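Settling time should be counted in weeks

Most adoption contracts give a returned dog very little room. The new owner has a trial period, the trial is usually short, and the decision to keep or return is made while the animal is still at its least typical. I think the length of that trial is the weakest part of current rehoming practice, and that it could be changed at low cost.

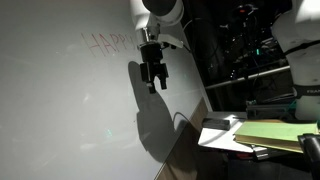
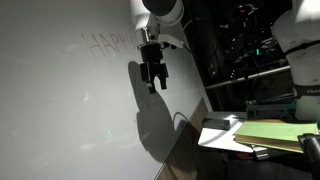 What the first days measure

A dog moved from kennels to a house will often sleep badly, eat little and avoid doorways. Some do the opposite and pace. Neither response says much about how the dog will behave in spring if it arrives in February. Jolanta Cieślak, who assessed dogs at the Clesden shelter before I did, used to leave the temperament section of her form blank until day 21. I thought this was slack record keeping. After I had filled in 47 forms of my own, I went back through them and found that my early entries were mostly notes on fear.

The case of Drokix

Drokix was a cross-bred hound returned to us twice. Both owners had a trial of three days, and both wrote "will not settle" on the return slip. The third home was Shigeru Sugiyama's, and he was asked to commit to 21 days before deciding anything. The dog spent the first week behind a sofa. By the end of the third he was walking on a slack lead and sleeping upstairs. One dog proves nothing in general, but the two returns were recorded as faults in the dog, and they stayed on his file.

Objections

Zbigniew Lis has argued that a longer trial lets owners drift, and that a bad match should end early. I accept this where there is biting, or where a child or another animal is at risk – those returns should be same-day, with no form to fill in first. For the rest, drift can be handled by a phone call each Friday.

The other objection is kennel space. A place must be held for a dog on trial, and three weeks is a long time to hold one. Yet a dog that comes back needs a place too, often for longer than the first time.

I would start with the dogs already returned once. Their contracts can be altered by changing a single line.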